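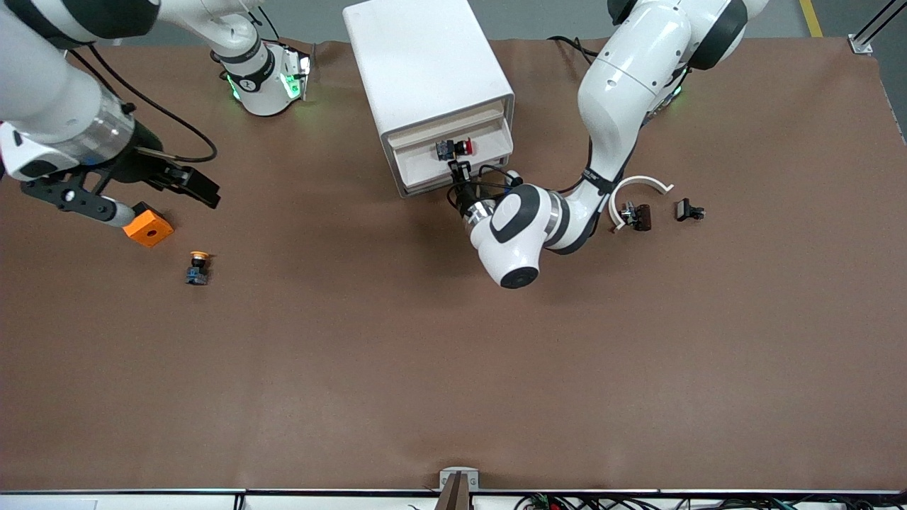
Left arm cable keeps creeping toward the gripper, two-arm cell

bekeo_tech
We have a two-arm cell that puts small switch parts into the compartment end of a white housing. Cell was built by Lundudar and it's been on our floor since January. My problem is the cables on the left arm. They're strapped to the forearm and then loop past the wrist to the gripper. Every few shifts the loop has grown on the gripper side and shrunk on the arm side. When it gets big enough it drags across the corner of the housing and the part goes in crooked.

I've been pulling it back by hand and retightening the strap. Fault log shows 11 stops since the last service and most of them are the left arm at the insert step. Cycle counter was at 2809 when I started writing things down, so it isn't worn out. What do you all use to hold the cable?

somov_n
What kind of strap? If it's hook and loop, it stretches, and once it has oil on it you may as well not have it. Wipe the shell down with alcohol first, put a strip of thin rubber under the strap, then strap over that. The cable can't walk if the strap can't walk.

nightshift_paul
Disagree with starting at the strap. If the cable is walking, something is pulling it. Jog the wrist through its full turn by hand at low speed and watch where the cable goes tight. I'd bet it's short at one end of the travel, so it pulls slack out from under the strap and never gives it back. You can strap it as hard as you want and then you'll be replacing connectors instead.

bekeo_tech
It's a textured black strap, pretty grippy when it was new. I'll try the jog after lunch.

B. Yook
Byung-chul Yook here, I look after four of these. Paul is right about the jog but do it with the arm in the insert position too, reaching up to the housing. The wrist angle is worse there than at home. Also check your right arm. Ours has a long free arc of cable from the top of the wrist back around to the gripper and we have never touched it. A big open loop looks sloppy but it doesn't load anything.

somov_n
A big open loop also catches on things. I've seen one hook a loose fitting off the table and throw it. I would never run a loop like that over parts.

B. Yook
Then don't leave loose parts under it. We keep spares off the table except the ones the program is going to pick.

nightshift_paul
You both have a point but his trouble is on the left arm. Let him do the test.

bekeo_tech
OK, did it. At home position there's plenty of slack. With the wrist rolled to the insert angle, the thicker cable goes tight right at the edge of the strap. The thin one stays loose. So when the wrist rolls in, the thick one pulls through nearly half an inch, and when it rolls back the strap holds it there. The extra ends up hanging by the gripper.

nightshift_paul
There you go. Loosen the strap, put the wrist at the insert angle, feed slack until the thick cable just stops being tight, add an inch, strap it there. Then roll the wrist back and make sure the extra bows away from the housing. If it bows toward the housing, turn the cable a quarter turn under the strap and try again.

somov_n
And clean it and put the rubber under. I'm not giving up on that.

Buppha B
One more thing to look at. Ours did the same and it came from the approach path. The wrist was rolling 3/4 of a turn the long way to get to the insert angle. Whoever taught it had gone the wrong direction around. Re-taught two points so it rolls the short way and the cable quit moving. No changes to the strap at all.

bekeo_tech
I didn't teach it, Lundudar did. Can I change those points without redoing the whole insert?

Buppha B
Yes if you leave the last point alone. Save a copy of the program first. Change the approach point only, run it at 10 percent with no part in the gripper, then with a part. Keep your hand on the stop.

B. Yook
If it's under warranty I would call them before touching the program. Cable dressing is fine, that's normal upkeep. Points are a different matter with some builders.

Buppha B
They'll want three weeks to send someone. It's one point.

B. Yook
It's a phone call.

bekeo_tech
Redid the slack the way Paul said, cleaned the shell and put rubber under the strap. Ran 3 hours with no stops and I marked the cable with paint pen at both edges of the strap. Marks haven't moved so far. I emailed Lundudar about the approach point and saved a copy of the program. Will post what they say.

nightshift_paul
Good. Check the paint marks again at the end of the week, three hours isn't much.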